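Notebooks > Wood shop > Finishes and glue-ups

Wednesday, November 26, 2025
Entry by Lizelle Mabuza

Edge-glued panels, moisture and cupping, continued

Purpose: decide whether the mixed-strip panels can go out with an oil finish on both faces or need a film finish. Michalis Mavromatis wants an answer before the Bragança order is cut in December.

Stock
Strips from the Irkholm delivery, stickered in the back rack for 3 weeks. Pin meter readings were even along the length but higher at the ends, so I trimmed both ends of every strip before jointing. One bundle had a wet core and went back on the rack. Do not use it for panels. It is marked in red crayon.

Glue-up
Dradico PVA, fresh bottle. Dry clamp first, light check from behind with a lamp, then glue on one edge only, spread with the notched card. Cauls waxed this time. Squeeze-out scraped at the rubbery stage. Last month I let it harden and the scraper tore grain on the softer strips, so that is not being repeated.

Alternated ring direction where the color allowed it. In two panels I gave up on alternating and matched by color, to see how much difference it makes in practice. Those are C and D. A and B are alternated throughout.

Flattening
Hand plane across the joints, then sander, 80 grit to 134 strokes per face with the block (counted, so that both faces lose a similar amount), then finer paper by hand. Panel D had a low joint near one end. Left it. Taking the whole face down to reach it would have made D thinner than the rest and spoiled the comparison.

Finish
A and C: Bakix oil, two coats, both faces, wiped after 15 minutes.
B and D: same oil, top face only. The bottom face is bare on purpose.
Edges oiled on all four. End grain took a third coat and could probably take another.

Cupping check
Straightedge across the middle and both ends, feeler gauge under the gap, panel resting on a flat surface with no clamps. Readings morning and evening. Record the room humidity beside each one, in the same column as before.

So far A is flat within what the gauge can show. B has lifted slightly at the long edges. C looks like A. D is the worst, as expected, and the low joint makes its middle reading unreliable, so use the end readings for D.

Color variation between strips will be an issue for some customers whatever the finish. Pale and tan strips side by side look deliberate in a wide board and accidental in a narrow one. 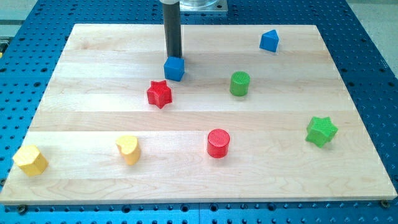
Still to do
Repeat the readings after the heating has been on over a full weekend. Ask Michalis whether the Bragança boards will sit against a wall, which would leave one face with little air. Weigh all the panels again. Cut a test strip from the offcut of B and break the joint in the vise; I want wood failure along most of the line before trusting this bottle of glue.

Order more feeler stock. The thinnest leaf is creased.

Questions on this entry: Lizelle Mabuza, finishing bench | Back to top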